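Features > Retail and Apparel > Basics

Sizing Up the Plain T-Shirt: An Interview with Rhea Yap of Clultum

Reading time: 5 minutes

Print this article | E-mail this article

For most shoppers the plain T-shirt is the least considered purchase in the closet. For Rhea Yap, head of fit at the basics label Clultum, it is the garment that generates the most correspondence. The company revised its size chart in April, and the change has affected every shirt it sells under its own name.

Ms. Yap joined Clultum from Grellance, a maker of work uniforms, where she was responsible for the grading of shirts and jackets. She describes the two positions as closely related. "A uniform has to fit a person who did not choose it," she said. "A T-shirt has to fit a person who ordered it at eleven at night and did not read the chart. The second is harder."

Under the former chart, Clultum listed a single chest measurement for each size. The new chart gives body length, shoulder width and sleeve length as well, all taken from the finished garment after one wash. Ms. Yap considers the wash to be the important part. "We used to measure the shirt as it left the sewing floor. Customers measure it when it comes out of the dryer. Those are two different shirts, and ours was the one in the catalog."
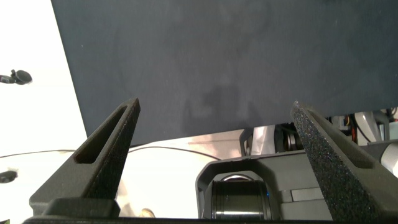 Why did Clultum not simply adopt the sizes used by larger chains?

Large chains do not agree with one another, Ms. Yap explained, and many of them change their sizes from one country to the next. A medium sold in one market may be a large in another, so copying a competitor would have meant copying only one version of that competitor's chart.

The review began with the Filip, the company's crew-neck shirt and its oldest style. It was tried on by 98 people over the course of the winter, including staff members, their relatives and customers who had written to complain. Each wore the shirt for a full day and then completed a short form. According to Ms. Yap, the comments on the chest were mild, while the comments on length were not.

"The Filip was short," she said. "It had been short for years. People who wore a large were buying an extra large to get the length, and then telling us the neck was loose. We had been reading that as a neck problem."

The shirt is now longer in every size, and the neck opening has been left as it was. The rib at the collar is slightly heavier, a change Ms. Yap had requested separately and which she expects will hold its shape longer in regular use.

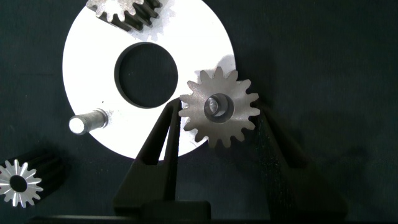 A close view of the work surface.

A second style, the Tesov, was handled differently. It is a thin thermal top intended to be worn under a shirt or sweater, and customers tend to want it close to the body. Ms. Yap advised against lengthening the sleeves. "If the cuff shows under your dress shirt, you stop wearing the top to the office," she said. "The length in the body is useful because it stays tucked in. The length in the arm is only in the way."

The Tesov will continue to be offered in 5 sizes. The Filip will be offered in 3 additional ones, all at the smaller end of the range. Ms. Yap noted that slim adults had been ordering from the youth section, where the shoulders are cut for a different frame and the fabric is lighter.

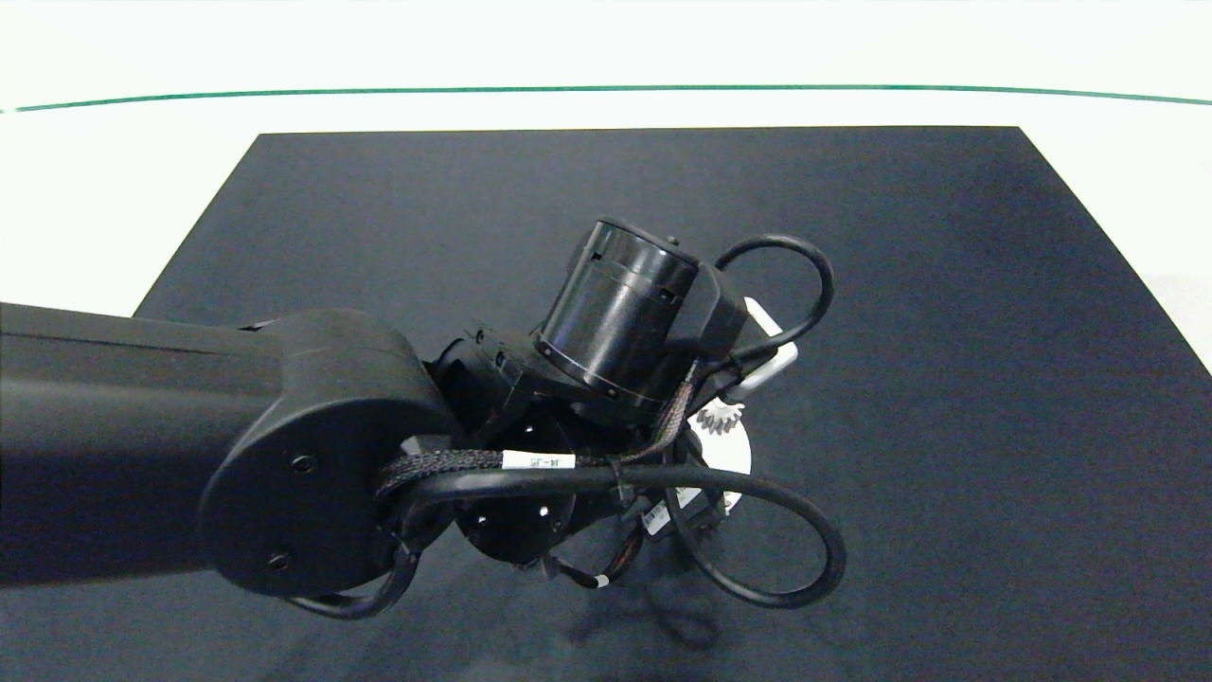 Price was also raised in the interview. The Filip is sold at $33, and the company has kept it there even though the longer body uses more cloth. Ms. Yap acknowledged that a similar shirt can be found elsewhere for less. She declined to compare fabrics with any named competitor, but said that shoppers should look at the side seams, turn the shirt inside out and check whether the shoulder seam is taped. "You can do that in a store in a minute," she said. "Online you have to ask, and a company should be able to answer."

Shipping remains a more frequent complaint than price. Clultum has few stores, and customers who live far from one have objected to paying postage on a return when the size was wrong. The company now covers the first exchange on any order -- a policy Ms. Yap supported from the beginning, on the view that a poor chart is the seller's mistake.
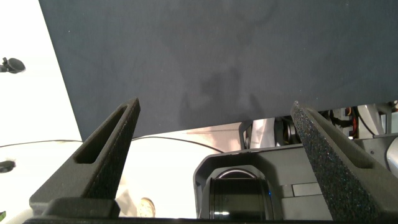
She was more cautious about men's and women's sizing. Some customers have asked for a single chart covering both, and Ms. Yap said that the matter is under study. The shoulder is the main difficulty. A shirt graded for broad shoulders can be worn by a narrower person, but the sleeve seam drops down the arm, and some wearers like this look while others return the shirt.

Asked what she wears herself, Ms. Yap said that she owns several Filips in navy from before the revision and has not replaced them. "They are too short," she said. "I wear them on weekends."

The revised chart is printed on the card enclosed with each order. Customers holding the earlier card are advised to discard it before ordering again.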